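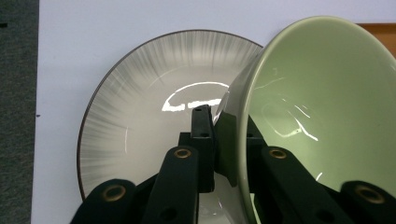 Notes for the talk: The Sisters of Ayala House and their kitchen school

Opening (2 minutes)
Good evening, and thank you for coming out! I'm Adanech Bogale, and I've spent the past year happily buried in the papers of a very small convent. At its fullest, Ayala House had five sisters. They taught cookery to 60 girls every winter, and I still don't quite know where they all stood.

Why the account books
Most convent histories start with the founder's letters. I started with the grocery bills, and I'm so glad I did – you meet Sister Fallia arguing over the price of lentils, and two pages on she's paying a pupil's train fare out of the candle money. (Pause here. Read the Lent entry aloud.)

The Jolley bequest
Mrs Jolley left the sisters £100 "for hymn books". They bought a stove. The bishop's reply is wonderful, so read it slowly. 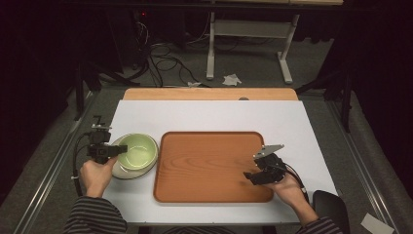 Green bowl and saucer beside a wooden tray.

What the pupils remembered
Play the Fung-ping Yeh recording, the second half only. She talks about grace being sung while the bread came out, and how the singing got faster if anything smelt of burning. Let it run to the end of the hymn.

Prayer and work
Link back to the Rule – the sisters copied one line of it inside the cover of each account book. Ask the room who was taught by nuns (there are always some, and they always have stories!).

Questions
Leave plenty of time. If asked about the closure, say the diocesan files are still shut and I'm hoping to see them in September.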